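The Egg Arm: Build Gallery
Shared bench, Gasdale Workshop
Posted August 23, 2023

We started this arm in March with a box of secondhand servos, a Pamport controller board and a lot of optimism, and I'm thrilled to say it now picks up plastic eggs! The plan is a bench-top arm that anybody at the workshop can walk up to, run, break and fix. All the brackets are printed here, the wiring is our own (you can tell), and the parts bill so far stands at $212. I've put up a few pictures for the people who have been asking how it's coming along, with notes on what we've changed.

The eggs were my idea and I'm still very pleased with it. They're light, they're shiny, they roll if you squeeze them wrong, and they pack tightly enough that the fingers have to go in almost straight down. Blocks were far too easy after the first week. With eggs, every little bit of slop in the wrist shows up at once, and we found plenty - the old wrist joint had a printed gear that we swapped for a metal one, and the difference was huge.
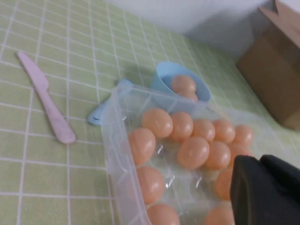 Can you build one of these without a machine shop?
Everything on ours was made with a 3D printer, a hand drill, a soldering iron and a set of hex keys. The base plate was the only part we had cut for us, and a thick piece of shelf board would do fine if you clamp it well.

A few notes on the gripper, which is the part I get the most questions about. It's the fourth version. The first one had flat fingers and launched eggs clear across the bench (great fun, useless). Version two had foam pads that peeled off. Version three was nearly right but so wide that it bumped whatever sat next to the thing it wanted. The current fingers are slimmer, and we print them in black because that was the spool with the most left on it. One print takes 9 hours, so we run them overnight.

The control side is simpler than people expect. Most of our practice picks are driven by hand from a little joystick box, and the software saves the joint positions as we go. Then we look back through the log and see where the arm hesitated. The log is up to 1243 picks now, good and bad together, and I love scrolling through it!

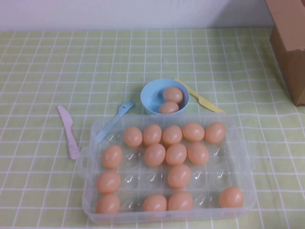 Eggs in the tray, two more in the blue bowl.

The grid tablecloth has turned out to be one of the best things we bought. The white lines give us a quick way to talk about where things are ("two squares toward the wall") and to put the tray back where it was after somebody bumps the table. It does wrinkle, so for anything that needs to be exact we go back to the marks on the base plate.

Camera mounting took longer than I'd like to admit. The small camera near the gripper rides on a Dralport clip that we drilled out to 14 millimeters, and the cable runs back along the forearm in a loose loop. Keep that loop generous! Ours snagged on the elbow twice before we gave it enough slack, and the second time it pulled the connector right off the board. The replacement is held down with a zip tie and hasn't budged.

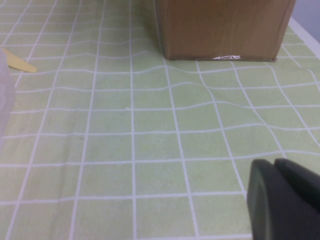
Randi Brekke wrote in to say that her own arm drifted the same way ours did until she put a stiffer spring in the shoulder, and that she'd try that before spending any money on a bigger motor. She also wants to know if we've looked at the Blomqvist gear set, which fits the same bolt pattern after a bit of filing.

We haven't, but it's on the list now, right under the new shoulder bracket. The bracket is drawn and waiting its turn on the printer - I'll add pictures once it's bolted on. The finger files are on the workshop's shared drive in the folder marked "egg arm," and if you print a set, please use the version four files and go slow on the first layer.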